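June 21, 2019

We had meant to stop at two places and be home for tea, but anyone who has driven the river road past Prorkuslow in winter will know how that goes. The fog hadn't lifted, the heater was only just keeping up, and when the sign for the Zellar cider open day came out of the murk we turned in without much of a discussion (I was driving, so it was a very short discussion indeed).

## Zellar

Zellar is a cidery first and a perry maker when the pears allow it, and the open day is the one weekend of the year they let visitors past the tasting bench and into the press shed. We were met by Eldana Ayele, who makes the cider and who had already done the tour twice that morning but gave it to us as though we were her first guests in a month. She talked us through the fruit, which comes from 47 rows behind the shed and a neighbour's block over the creek, and then through the ferments, which she likes slow and cool, right through to September if they'll go that long.

I asked far too many questions about wild yeast and she answered every one of them! She had been caught out a few seasons back by a batch that stopped halfway and sulked for weeks, and now keeps a little of each pressing aside in case something needs a nudge. Her dry cider was my favourite of the day, with a bit of grip to it and a smell like the inside of an old apple box, and I say that with great affection.

We stayed much longer than we should have, first in the shed and then in the warm little back office, where she found us a glass of last year's perry and we got onto the subject of dogs, roads and the price of bottles.
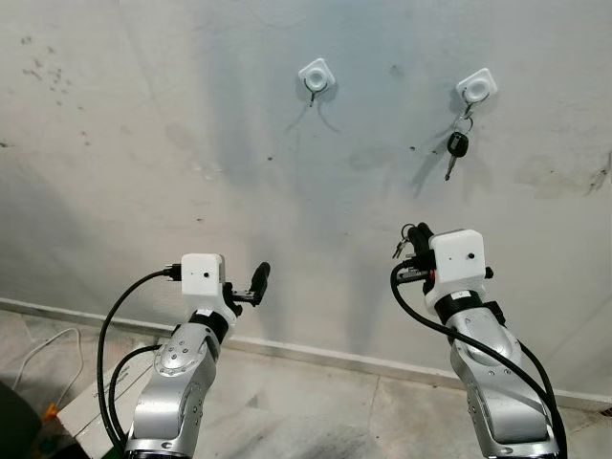 ## Dranano

Dranano is a further 5 kilometres up the hill and a different sort of place altogether, all gravel and neat vines, with a cellar door that catches whatever sun is going. By the time we pulled in the fog had burnt off and there were people out on the grass in their coats. They were pouring two shiraz side by side from the same year, one from the top block and one from the bottom, and I changed my mind about which I preferred at least once per sip. The bottom block came home with us in the end.

The soup was pumpkin, the bread was still warm, and parking was easy.

## Gulyás

Gulyás was the stop we hadn't planned on, a tiny family outfit with a single barrel room and a sweet white that I would happily drink with nothing but a spoon of blue cheese. They made 487 bottles of it and were selling them one to a customer. My husband and I counted as two customers, I'm pleased to report. They open by appointment outside the winter weekend, so ring ahead, and let it ring for a while, as the phone is in the house and everyone is usually in the barrel room.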